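Seating Auditions by Recording, Second Year

February 9, 2022 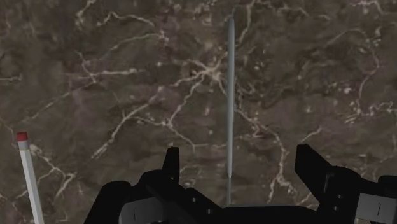
Light gray rod on dark brown marble.

The spring seating auditions for the Plillside youth band are finished, and the chair list went out to families last night. I said last year that I would write up how the recorded round is run, mainly so that I stop answering the same emails one at a time.

Each student submits 3 files: one scale set, one prepared etude, and one short excerpt from the concert program. The scales are played from memory. The etude is assigned by instrument and posted in August, so a student who starts on time has several months with it. The excerpt is posted 14 days before the deadline. A short window tells me more about reading and practice habits than a long one does.

Files are uploaded through Workico. I rename each one with a number before it reaches the judges, and the key stays with me. There are two judges for each section. They do not talk to each other until both sheets are in.

Scoring is on tone, pitch, rhythm, and articulation. Tone and pitch carry the most weight for brass and winds. For percussion, pitch is dropped and replaced with stick control and evenness of the roll. The top mark for the full round is 226, an awkward number left over from the old paper sheets. I have kept it so that scores can be compared from year to year.

Most of the questions this year were about recording level. Phones and tablets turn the volume up and down on their own. A trumpet player who goes from soft to loud will often hear the soft part raised and the loud part pressed flat. The judges know this and do not score dynamics in the recorded round. Dynamics are scored at the callback, in person. If your device lets you shut off automatic gain, do that. Set the device on a stand 2 yards away, a little off to one side of the bell. Flutes can be closer. Low brass should be farther back if the room allows it.

Small tiled rooms are a poor choice. The echo covers the end of each note, and the judges are listening for the end of each note. A bedroom with a rug works well.

Tuning was the weak area again, mostly in the clarinets and mostly in the throat tones. I suggest long tones against a drone, with the tuner facing away from you until you have settled on the note. Check it after. Players who watch the needle learn to chase the needle. I use the drone in Skivo, but any steady pitch source will do.

Rhythm scores were up in almost every section. The common fault was rushing the dotted figures in the second line of the Ikeda etude. Subdivide in sixteenths at a slow tempo, then remove the subdivision before you raise the speed.

Mio Chiba ran the percussion callbacks and asked me to pass on that snare players should bring their own practice pad for the warm-up room. We do not have enough to lend.

Score sheets can be picked up from the folder by the music library door. Comments are on the back. Challenges for chair placement open after the first full rehearsal, and the same excerpt will be used.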